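Desk Fan Wiping, Workroom Set
README

Part of the Brotham household cleaning collection
Maintained by Adebayo Wike

Overview

This set covers one small job: wiping down a desk fan on a table with a cloth. It has 3,876 clips, all recorded in the same workroom. Each clip runs from the moment a cloth is picked up until it is put down again. Clips where the fan is only moved from one spot to another are in the Rivident set.

The set was put together for people working on cleaning tasks where the surface is not flat. A tabletop is easy to wipe and easy to score. A ribbed grille holds dust between the slats, and a cloth that passes over it quickly takes off very little.

The room

Floors are wood-look plank. The tables have wooden tops, and a beige partition divides the space. Other things were left where they normally are, including a large plastic water jug by the wall and a cable running across the floor. Lighting was not changed between clips. Most recording was done after 2 in the afternoon, so expect some brighter patches on the right wall in April material.

The cloths

Two kinds are used, a gray knit one and a purple one. They are listed in the cloth field as gray and purple.
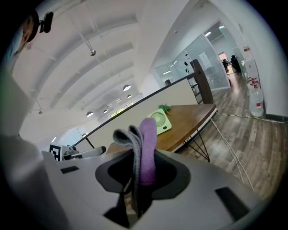 Cloths were folded before each run and swapped after 70 wipes, or sooner if they had picked up lint. The gray knit sheds a little when new, so it was washed twice before use. No spray or cleaner was used in any clip. Damp wiping is planned for the next release and will be kept in its own folder — please don't merge the two if you are comparing dust removal.

The fan

One fan appears throughout. It is light green with a round grille and stands on the table with a foot out behind it. It was unplugged for every clip and the blades were not turning. The grille stayed on. Anyone looking for disassembly should see the Pavliuk set, where the front comes off and the blades are wiped too.

The surfaces labeled on the fan are:

grille: the round front, including the hub
body_front: the flat area outside the grille
body_edge: sides, top and rounded corners
foot: the support behind the fan 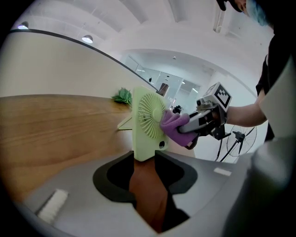

Wiping the grille with the purple cloth.

Labels

Each clip has 6 fields: clip_id, cloth, surface, start, end, and result. The result field is one of clean, partial or missed, judged by eye after the wipe. Partial is the most common value for grille and the least common for body_front. If a single wipe crosses from one surface to another, it takes the label of the surface where it ended.

Known issues

The foot is underrepresented. It is awkward to reach without tipping the fan.

Some early clips use "stand" where later ones use "foot". They mean the same part. The Mustach script in the tools folder rewrites the old label.

Start times in the first batch can be late by a few frames.

Corrections go to Adebayo Wike, with the clip_id in the subject line.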